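Astik to trial clearing robots in washrooms at Rosden site

By Colleen Lévesque, Astik press office
May

Astik, the facilities services firm, is to introduce robotic arms for clearing work in the staff washrooms at its Rosden site. The system, named Kukunent, removes items left on cisterns and ledges before cleaning starts. It has so far been developed in simulation, and installation at Rosden is planned in 4 washrooms.

Cleaners at the site currently clear each surface by hand. An internal time study put this at about 70 minutes per shift. Under the new arrangement the arm moves items to a collection shelf, and the cleaner checks the shelf, logs lost property and carries out the wet cleaning. Scrubbing, restocking and final inspection stay with staff.

No posts will be removed. Working hours are unchanged, and 80 employees will receive training over two half-day sessions. The training covers safe stopping, fault reporting and manual takeover. Cleaners will be able to stop an arm at any time, and it will not restart until a member of staff has reset it. The arms will run only when the washroom door is locked - a door sensor cuts power if it is opened.

The control software was written by Chan, an engineering contractor. Test layouts use objects of mixed shape and weight in changing positions, including upright and overhanging items. Items the software cannot grip with enough confidence are left in place and reported to the cleaner's handset.

Results from the first stage will be shared with staff representatives before any decision on further sites.
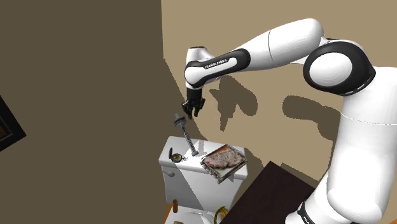 Simulated washroom with a Franka Emika arm above a cistern holding a pocket watch, an upright metal tool and a steak on a tray.

Contact: Astik press office, Rosden | © Astik. All rights reserved. | Back to top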